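Brukby Laundry Set – read me first

Last updated 29 Jul 2023

Hi! If you've just unpacked the archive and are wondering where to start, start with this file. Brukby is a set of two-arm teleoperation recordings, all of them about getting laundry out of a front-loading washer and into a basket. I began it in March as a small side job for the Conivum policy code, and it grew (laundry does that).

What you get: 100 episodes in 6 folders, one folder per load mix. Every episode has the head camera video, joint positions for both arms, gripper opening, and a one-line text instruction. Video runs at 30 frames a second and the joint logs are resampled to match, so you can index both with the same number.

An episode starts with the door open and ends when I press the pedal. I drove both arms myself, which means you'll be learning my habits as well as the task – I like to grab with the left and keep the right one waiting near the basket until something needs catching.

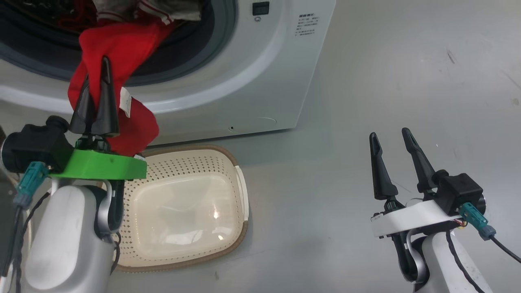
Long, twisted pieces are the hard part. They come out like rope, they bring their neighbors along, and the pinch point you choose at the start decides how the next several seconds go. I kept the clumsy tries in. If I dropped something and picked it up again, the episode is tagged "regrasp" in the notes column, and you can filter those out if you want clean pulls only. I'd leave them in! My Devberg baseline did better at recovering with them than without.

Known problems:

Folder 2 has a clock offset between video and joints. The fix is in the loader, so please use the loader.

Gripper opening is in raw motor units, left and right calibrated separately. Don't compare them directly.

The text instructions were typed late at night. "Take out the cloths" means clothes.

There's no force data. I'd love to have it, but the Lau logger couldn't keep up when I tried, and I gave up on it for this release.

If you add your own episodes, keep the folder layout and write down who was driving. Bug reports go in the tracker, and please include the episode number.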